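休憩室のマグカップ

ルハンカ通りの共同工房フドゥス(Hudus)で事務を担当して7年になるという人に、休憩のお茶について聞いた。淹れるのは午前と午後3時の二回。「急須は使いません。洗う場所が狭いので、カップで直接淹れます」

茶葉はヴァシレンコという店の量り売りで、40グラムずつ買う。多く買うと香りが抜けるという。濃さの好みは人によって違い、砂糖を入れる人もいる。「かき混ぜるものは細長いほうがいいです。短いスプーンだと沈んでしまって、指で拾うことになる」

カップは青系の無地を選んでいる。「柄があると飽きます。取っ手は指が楽に入るもの。大事なのはそのくらいです」

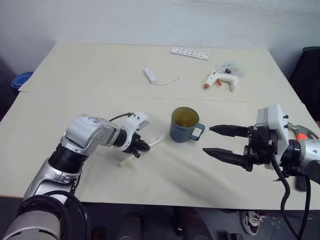
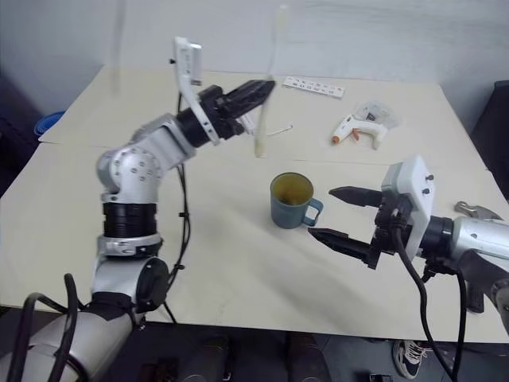
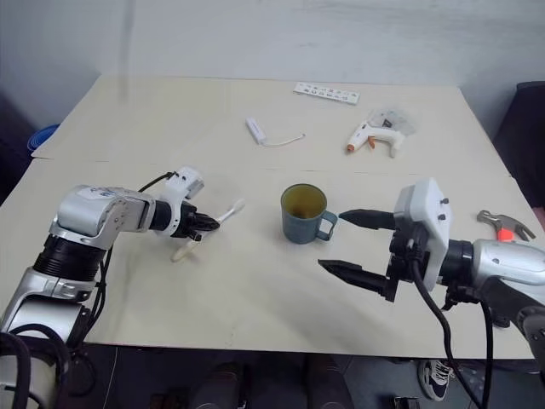

淡い色の机と、取っ手のついた青系のマグカップ。

机の色について

机を明るい色にしたのは本人の希望だった。「こぼしたときにすぐ分かりますから。前の机は焦げ茶で、輪じみに気づくのが翌朝でした」。拭くのは固く絞った布だけで、洗剤は月に一度しか使わない。

カップの茶渋は重曹で落とす。ひと晩つけておく人もいるが、この人は夕方に軽くこすって終わりにする。「毎日使うものなので、少し残っていても気にしません」

次に買い足したいのは、ふただという。冬は10分もすると冷めてしまうそうだ。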